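Sorting out the medicine shelf

Most medicine cupboards get a proper clear-out only when the door won't shut. Doing it twice a year, say in January and July, keeps the job down to half an hour.

Take everything out and wipe the shelf. Check the date on each packet and bottle. Anything past it goes in a carrier bag for the chemist, who will dispose of it. Don't pour syrups down the sink or put tablets in the kitchen bin.

Next, sort what's left by who takes it and how often. Daily prescriptions go in a small plastic bin of their own, with the bottles standing upright and the caps screwed right down. A light-coloured bin is best, as you can spot a dropped tablet in the bottom.

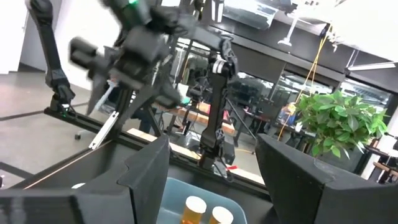
Keep tablets in the bottle they came in. Tipping two part-used bottles together saves space but you lose the date and the dose. If the print on a label is small, write the name in large letters on a sticker and put it on the side, clear of the chemist's own label.

Plasters, creams and thermometers can share a second bin. A bottle of 100 paracetamol doesn't need to be at the front if you open it once a month.

Bathrooms are too steamy for most tablets. A high, lockable cupboard in the hall or bedroom is better, well out of children's reach.

Effie Niven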